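How to Run a Drop-In Art Table at a Free Community Event

If your town has a street fair, a park day or a library open house coming up, ask for a table! A drop-in art spot is the most fun you can have with 100 sheets of paper and a bag of markers. We've run ours at the Grameseck summer festival for a few years now, and people of every age sit down, make something and end up talking to a total stranger.

Step 1: Pick one activity

One is plenty. Our favorite is the pass-along drawing: you add to the picture for a couple of minutes, then slide it to the person on your left. Nobody has to be "good at art," and shy visitors can start with a single line or a blob of color.

Step 2: Set up the table

Use a table people can reach from all sides and skip the chairs on at least one side (standing visitors join in much faster). Supplies go in the middle. Tape down a few sheets with a mark already on them, because a blank page scares people off.
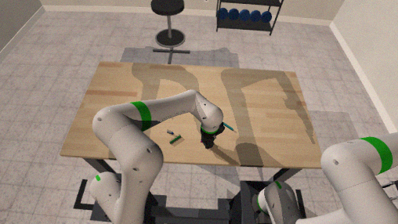
A plank-top table on a gray tiled floor.

Step 3: Cut your paper ahead of time

Do this the night before. We cut 200 half sheets for a four-hour shift and went home with 28, so that's our number now. Card stock is lovely, but plain copy paper works fine and nobody minds. Bring binder clips if you're outdoors!

Step 4: Mark out a floor piece

Got extra space? Put something on the ground too. At the Villca block party we taped a big loop on the pavement and asked people to add a shape each time they walked by. Painter's tape peels up cleanly from most hard floors, but test a small strip first.
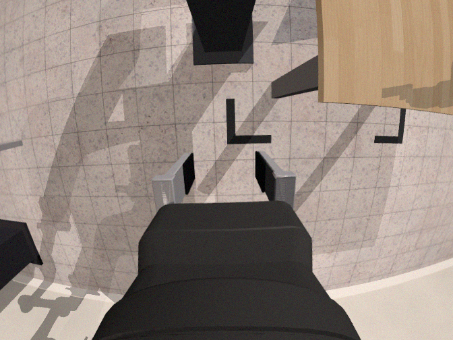
Tiled floor with a black L-shaped marking.

Step 5: Invite people in

Stand in front of the table, say hi, and hold out a marker. "Want to add something?" beats any sign we've ever made. Once two people are drawing, more will come over to look.

Step 6: Hang it all up

String a line and clip up the finished pieces as you go. At Curkico we had 13 drawings up before noon, and folks kept coming back to find theirs. Let anyone who wants to take theirs home do so, and leave half an hour at the end for packing up and picking marker caps out of the grass.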